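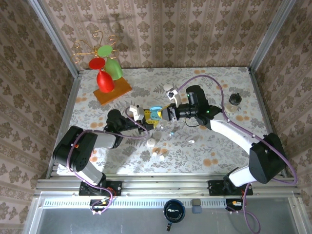

Two arms over the table with the floral print.

How to ask for a re-check of an exam result

Every year in April the results come out, and every year some families in Ukton believe a mark is wrong. I helped my daughter with this process at Wototstead College, and I write the steps here for other parents.

1. Read the result notice fully. Look for the word "absent" beside a paper your child did sit. This is a recording mistake and it is handled by the school office, without any fee.

2. Write down the candidate number, the subject and the mark you expected. Keep it on one page. The office does not read long letters.

3. Choose what you ask for. A re-count means that the marks on the paper are added again. A re-mark means that a second examiner reads all the answers. We paid $10 for the re-count, and the re-mark was $90 for each subject.

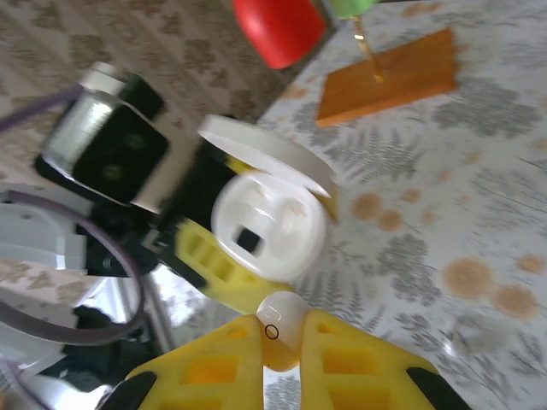 Xuân Âu wrote to me that she would always ask for a copy of the answer booklet first, before paying for any re-mark, as she found a whole page without marks in her son's chemistry paper and the re-count was enough. I agree with her – if your school permits copies, begin there.

4. Hand in the form at the counter and ask for a stamped receipt. Our receipt number was 322 and I had to say it in every phone call, so keep it near the telephone.

5. Tell the university or college where your child has applied. A short e-mail is sufficient. Say that the result is under review and attach the receipt.

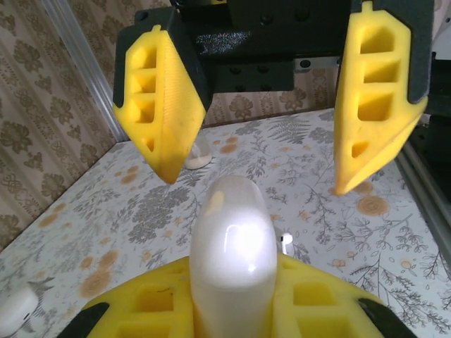 Do this the same day if you can, for the reason that some places close their lists before the review is finished. Ask them politely to hold the application open, and save their answer.

6. Wait for the letter. Please remember that a mark can also go down after a re-mark, and the new mark is the one that counts. If you are still not satisfied, you can write to the education ministry or to your local member – her office answered us in one week.

Last updated 11/09/2020 | Contact: Srivastava Parents' Page, Ukton | Back to top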